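From: Montserrat Cifuentes
To: Pastside Kitchens list
Subject: Re: toaster oven AND a toaster? (long, sorry)

Hi all,

I've been meaning to answer this since breakfast and it's now 9:40 at night, so forgive me if somebody has already covered it. The digest hasn't come through for me yet.

Badberg wrote:

> We moved into the Aguirre Street place in July and the kitchen is
> smaller than the old one by a lot. My husband wants to get rid of
> the two-slot toaster because the toaster oven "does toast." I say
> it does toast the way a bus does errands. Does anybody here keep
> both out on the counter? Where do you put them? And what do you do
> about the stuff that piles up on top of the oven? Mine has mail,
> a potholder and a jar of pennies on it right now.
>
> Also, is a stand with a drawer worth it or is it just one more
> thing to wipe around? I have 61 inches of counter to the left of
> the sink and that's it, the other side is all dish rack.

I keep both! I've gone back and forth on it for years and both is where I ended up. The oven is for anything with cheese on it, leftover pizza, a tray of nuts, half a squash. The toaster is for toast. If I make two slices in the oven I have to stand there and watch them, and I'm no good at that at six in the morning. The toaster pops and I come back from wherever I've wandered off to.

My layout, for what it's worth. The big stainless oven goes on the left, and the two-slot toaster goes in front, near the edge, toward the middle. I used to have them side by side against the wall and it looked very tidy, but I was reaching over the mugs with a hot slice every single morning and dropping crumbs into everything. Pulling the toaster forward fixed that. The cutting board lives right behind it, so toast goes from the slot to the board, gets buttered there, and the crumbs all land in one spot. I leave the board on a slant because I'm right-handed and that's how my arm wants to go. My sister straightens it every time she visits.

On the top of the oven: I gave up trying to keep it bare. It's a flat surface at elbow height and something is going to end up there. What I did was put one thing on it and make that the rule. Mine is a folded towel, the white terry kind with the thin orange and blue stripes, and once that's up there it doesn't look like a place for mail anymore. It comes OFF before the oven goes on, please, and I move it to the oven handle or my shoulder. I know two of you will write to me about this so I'm saying it first. Read your booklet too, some of them want nothing on top at all, ever, and some want more space at the back than you'd think.
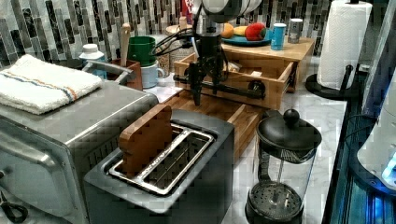 The stand is the part I'd argue for the hardest. Mine is bamboo, light colored, with a flat raised top and a wooden drawer box underneath that pulls out toward you. I put it off for ages for exactly your reason, one more thing to wipe around. But the fruit used to sit in a bowl on the counter and take up a whole dinner plate's worth of room, and underneath it was nothing but counter. Now the fruit is upstairs and the drawer is downstairs and they share the same square of marble. I use a plate up there, a teal one, and I like it better than the bowl because you can see everything you've got. Nothing goes soft at the bottom. An orange, a banana, a red pepper if I'm going to cook it that night (I know a pepper isn't fruit for these purposes, but if I put it in the fridge I forget it exists).

Two warnings about the drawer. First, measure with it OPEN. I measured mine closed like a fool and then found out that when it's pulled out it wants the space in front, so whatever you keep there has to be something you don't mind sliding over. Second, decide what it's for before you bring it home. Mine was going to be tea. Then it was tea and rubber bands, then batteries, and by Thanksgiving I couldn't get it shut. I emptied the whole thing onto the table one evening, threw out 116 twist ties (I counted, I was so disgusted with myself), and started over. Now it gets emptied on the first of the month whether it needs it or not.

Behind the oven I keep the things I grab without looking. There's a wooden crock with a wooden spoon in it, and I do mean very few things in it. It used to be stuffed so tight that pulling out one spoon brought up three others and a whisk. Next to that is a white plastic bottle, then a green cup and a pale blue mug, which are the ones that get used every day, so I don't see the point of putting them away in a cupboard for four hours. The tan canister with the woven look stands farther back. I love that canister and it shows every splash, so back it goes.

Scissors stay out too. If yours live in a drawer they will be in somebody's bedroom by the weekend.

About the wall, Badberg, you mentioned in your other message that you're picking a backsplash. I have the narrow up-and-down mosaic, dark gray and black and white with some silvery pieces mixed in, and I'd choose it again. It hides a lot. The one drawback is all that grout. I go over the part behind the oven with an old toothbrush and baking soda, let it sit 5 minutes, wipe, done. If you're lazy like me do the part people can see and call it good. The white marble is the real work in my kitchen. Anything with lemon or tomato in it gets wiped up that second or I hear about it from the counter forever.

With 61 inches I think you can fit all of it, I really do. Tape it out first! Use painter's tape right on the counter, mark where the oven would go, the toaster, the board, the stand with its drawer out, and then live with the tape for 3 days and make your meals around it. I did that and moved the stand twice before I ever bought it. You'll find out fast which corner you chop in and which corner you only think you chop in.

Oh, and crumbs. Somebody asked last month and I never replied. Unplug the toaster, let it cool all the way down, slide the tray out over the sink if yours has one. I do it when I take out the recycling so that I remember. I don't shake it upside down anymore, after the time I got a raisin stuck somewhere inside and the house smelled like burnt raisin for a week.

Does anyone still have the Stiteo shelf liner that was being passed around? I could use a piece for the bottom of the drawer, doesn't need to be big. I can pick it up from the Pastside lobby any evening after 5.

Tell your husband I said keep the toaster.

Montserrat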